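Oct 14, 2018

Bag pickup, collection day 2. Notes before I forget.

Started late, sync on the wrist stream was off again. Restarted Davon twice, second time it came up with the clock right. Threw away everything from before the restart, not worth fixing by hand. Note to self - check the clock BEFORE the first take, it is on the sheet, read the sheet.

Running total on the server is 2,434 takes, all tasks. Soft bag set is the thin one. Target for bags is 1,000 and we're nowhere near it. Today added 36 good ones. Slow, but they are better than the March lot, which were nearly all the same bag from the same side, standing up nicely with the handles in the air. Policy trained on those does what you'd expect: goes to where the handles were in March and closes on nothing.

So rules for this round:
- bag thrown down, not placed. If it lands daft leave it daft
- either handle is fine, but say which in the label (near / far)
- other stuff stays on the floor, swap it about every few takes
- no tidying between takes apart from things that would get trodden on
- a take where you miss and then recover is a GOOD take, keep it, tag it "recover"

That last one keeps getting ignored. Whoever was driving this morning binned the misses. We want the misses if there's a save after. If no save, still keep, tag "fail", goes in its own folder.

Operator side: hand controller drifts after a long stretch, gripper ends up a bit rotated compared to your hand and you start compensating without noticing. Re-zero at every tea. I had one stretch where every approach came in tilted the same way and that's my wrist, not a strategy, don't want it learning that. Left them in for now but marked "tilt", decide later.

Labels - Fondent tool still splits a take in two if the gripper closes, opens, closes. For straps that happens constantly because you pinch, lose it, pinch again. Have to merge by hand. Asked Daher for a minimum gap setting, was told next version. Meanwhile merging goes on the list of boring jobs, please do your own and not leave them for whoever exports.

Straps themselves. Fingers are wedge shaped so a flat strap is ok if you come at it across the width, bad if you come along it, just slides down the taper. Lower strap on the William Morris tote is the good one for this, plenty of slack in it and you can get a proper pinch.

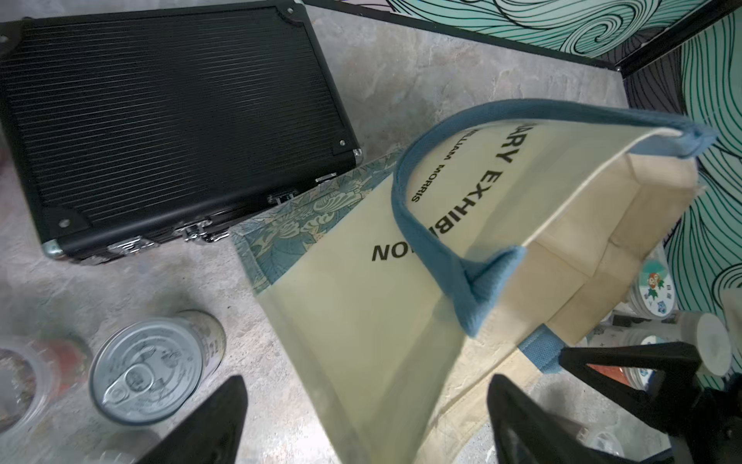 Once the bag is up it swings the mouth round wherever it likes and the wrist view is mostly canvas. Can't see the floor under it half the time. Not sure yet if that hurts. Pravevetti people reckon the fixed overhead view covers it, I'm less convinced, the overhead is low res and their bags were stiffer than ours. Try one training run with wrist only and one with both, same seeds, then we can stop arguing.

Also lighting, the last lot before we stopped are darker than the rest. Exposure on auto. Should be locked, was locked yesterday, must have reset with Davon. Add to start-up sheet under the clock thing.

To do:
- merge split takes from today (me)
- lock exposure, write the value down somewhere this time
- find another couple of bags, different handle lengths. Something with no print at all would be good so it dosen't learn the pattern
- fewer takes in the same spot, shift the start pose of the arm between batches
- back up to second disk, first one is nearly full
- ask Daher again re gap setting

Export running now, left it going. If it has stopped at the merge step agian just kill it and start from the label files, raw is fine and already copied over.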